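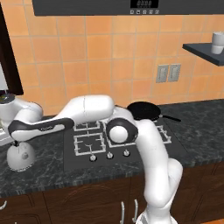 Trillell kitchen grants open again in March

Households in Trillell can apply for help with the cost of a new cooker from March, the housing charity Pekurley said on Sun 26 January.

Grants of up to 200 pounds will go towards replacing cookers that have failed a safety check. Last year's scheme ran out of money after 10 weeks, and about 50 applicants were put on a waiting list. They will be dealt with first.

The charity has set aside more money this time, including 2,050 pounds raised at the winter fair in Ladov Street. Fitting will be done by Chauhan, a local firm, and is paid for separately.

Tenants need written consent from their landlord. Forms can be picked up at Trillell library or the Pekurley office, which is closed on Mondays.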